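Prunell Street Bakery Co-op, counter and packing meeting
Minutes, June

Started 4:10 in the back office. Present: Stefaniia Palamarchuk (chair), Tsz-kin Poon (notes), both morning leads, Valell shop by phone, bad line. Apologies from the Symonenko shop.

1. Last minutes
OK'd. One fix, the freezer quote was for the Valell shop, not us.

2. Paper bags
Long one. 343 bags left of the handled kind at last stock check. Supplier wants an answer on the reorder before the price goes up. Two sizes on offer, Stefaniia wants to stay with the current one. Morning leads say it's fine for two pastries, tight for three, and people keep trying three. Valell has been using the wide flat bags with no handle and likes them for loaves, not for anything flaky.
Tsz-kin asked if we could get the handles in brown. Costs more. Dropped.
Agreed: reorder same size, white handles, 1143 pcs to bring us up to the storage limit. Flat bags for loaves only, all shops.

3. Crumbs and presentation
Complaints again about flakes all over the counter and down the outside of bags.
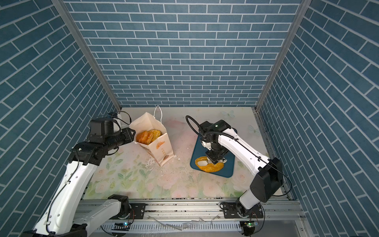 Item 3. Two pastries in the handled bag, crumbs on the flowered surface, blue tray to the right.

General agreement that this is too many crumbs. Talk about whether to line the tray, use tongs or just let things cool longer. Valell said cooling time is already 26 minutes on their sheet and noone sticks to it. Some back and forth on that, left it.
Flowered surface: half the room likes it, Stefaniia does not, says flakes get lost in the pale part and you only find them with your sleeve. Plain color for the next one. No rush.
Agreed: pastries go on a tray first, then bag. Bag standing up, open, handle out of the way. Wipe down after every order with pastry in it, not at the end of the rush. Brush to hang by the register.

4. Proltero order
Standing order for 146 pastries, once a month, boxed. They asked about bags instead. No. Boxes stack, bags don't. Tsz-kin to write back and be nice about it.

5. Other
Label printer jams, again. Valell has a spare, will send it over with the flour.
Key to the side door still missing.
Somebody please take the old menus out of the hallway.

Actions
Stefaniia: bag reorder, plain surface prices
Tsz-kin: reply to Proltero, brush + hook
Morning leads: new bagging steps on the wall by the regsiter
Valell: spare printer

Closed 4:55. Next one same time next month, at Symonenko if they have chairs.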